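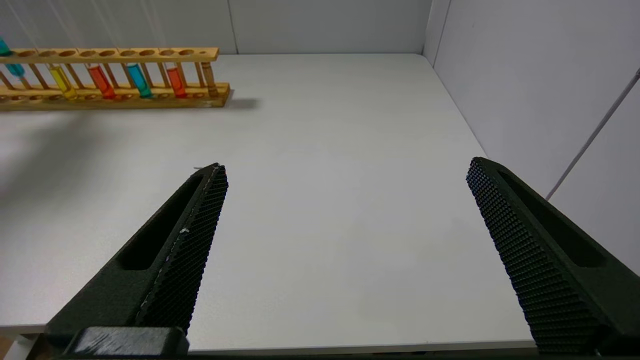 Fig. 2. White work surface with back wall and side wall.

Unit 6: The Work Surface
Course handout, Housekeeping and Room Care, Plevside, March 2024

In this unit we study the table which stands against walls. Students often clean the middle very well and forget the borders. Please look in Fig. 2 at the straight line where the tabletop meets the back wall, and at the corner on the right. Small debris can lie also on the open part of a white top, and it is easy to miss it.

Order of work
Begin at the far corner. Wipe along the back wall, then along the side wall, then come toward yourself in straight lines. The front edge is the last. Fold the cloth again after each line.

Words to know
Seam: the line where two panels meet. There is a faint one in the back wall.
Matte: not shiny. On a matte top you should look from a low angle to find marks.

Homework
Read page 26 of the Dunmore reader. Draw one table from your home with its walls and write the order in which you will wipe it. Bring the drawing to room 619.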